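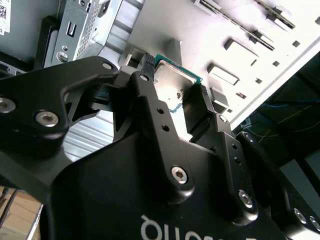

5. Why households keep old computers

The first part of the study dealt with how many households hold a desktop or laptop computer that is no longer in use. In this section we turn to the reasons people gave for keeping them. Questionnaires went to 1297 addresses in Verstead and Brodus in November, and 506 were returned in a usable state. Forms that had been filled in for a business address were set aside, as were those where the pages on storage had been left blank.

The questionnaire asked people to name the main reason in their own words before they saw any list. We did it this way round after the trial run in Brodus, where people who were shown a list first tended to tick whatever stood at the top. The written answers were then sorted by two readers working apart. Where they disagreed, the answer was read again and placed by agreement, or left in a group of its own if no agreement was reached.

The most common reason in both towns was worry about what was still on the machine. People wrote about photographs, bank letters, school work and, in several cases, the emails of a relative who had died. Few of them had looked at any of this material in recent years. Some wrote that they did not know whether the machine would still start, and that this was part of the difficulty, as they could not check what was there or wipe it.

A second group kept the machine because they thought it was worth something. Here the answers were often vague. People remembered what they had paid and found it hard to square that with the small sums offered by dealers. A smaller number had particular parts in mind. Memory and hard drives were mentioned most often, and the processor (Figure 2) came up mainly among people who had at some time built or repaired a computer themselves. Those who named a part were no more likely than the rest to have tried to sell it.

The third reason was simple lack of knowledge about where to take the thing. We had expected this to be stronger in Brodus, which has no permanent collection point and relies on the Sekeo van. In fact the answers from the two towns were close. In Verstead the council site takes computers without charge, but many people there believed that it did not, or that a permit was needed. A permit is needed for trailers, and it seems likely that the two rules have become mixed up.

5.1 Where the machines are kept

Lofts, spare rooms and the bottoms of wardrobes made up most of the answers. Garages were named less often than we had thought they would be, perhaps because of damp. People living in flats were more likely to have the computer in a room that was used every day, and they were also more likely to say that it was in the way. Being in the way did not by itself lead people to get rid of it. Several had moved house with the machine and unpacked it at the other end.

Monitors were a separate matter. They were thrown out sooner than the computers they belonged to, and people wrote about them with less hesitation. We take this as further support for the view that stored files, and the unease that goes with them, are what hold the computer back. Printers followed the same pattern as monitors.

5.2 What would change their minds

People were asked what would lead them to hand the machine over. An offer to have the drive wiped or destroyed while they watched was the most popular answer, well ahead of payment. Collection from the door came next, and mattered most to older people and to those without a car. The repair shop run by Farkas in Verstead already offers to destroy drives in front of the customer, though hardly anyone who answered had heard of this.

These answers should be read with some care. They record what people say they would do, and the gap between that and what they go on to do is well known from earlier work on paper and glass. People who return a long questionnaire about old computers may also be more interested in the subject than their neighbours. We had no means of reaching those who did not reply, and the results for Brodus in particular lean towards owner-occupiers. Tenants there are dealt with separately in the next section, using the interviews.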